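4.2 Edge Estimation from the Wrist View

The approach planner developed under the Kandpal project treats the rim of a container as a curve to be tracked, and the controller corrects the gripper's heading against that curve at each step. Woven containers are a difficult case. Grooves between strands produce strong local gradients, many of which are sharper than the true outer border, and the contour detector inherited from Fliren tended to lock on to them. Mathur and Pathak replaced it with a two-stage filter. The first stage separates plain from textured regions at a coarse scale; the second fits a smooth curve to the boundary between them, ignoring gaps inside the weave. Shadow lying beside the container is assigned to the background where its texture energy is low. The filter was tuned on 424 wrist views and tested on a further 369.

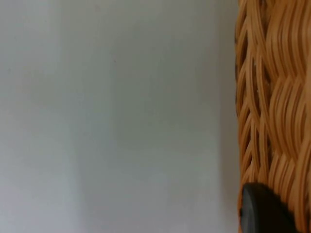 Figure 3. Wrist view with the plain surface to the left, the braided border of a wicker basket to the right and one gripper finger at lower right. A narrow band of shadow runs alongside the basket.

4.3 Masking of the Gripper

Pixels belonging to the fingers are removed before the curve is fitted. The mask is computed from the joint state and widened by 13 pixels to allow for calibration error.

0 Comments
Shares: 712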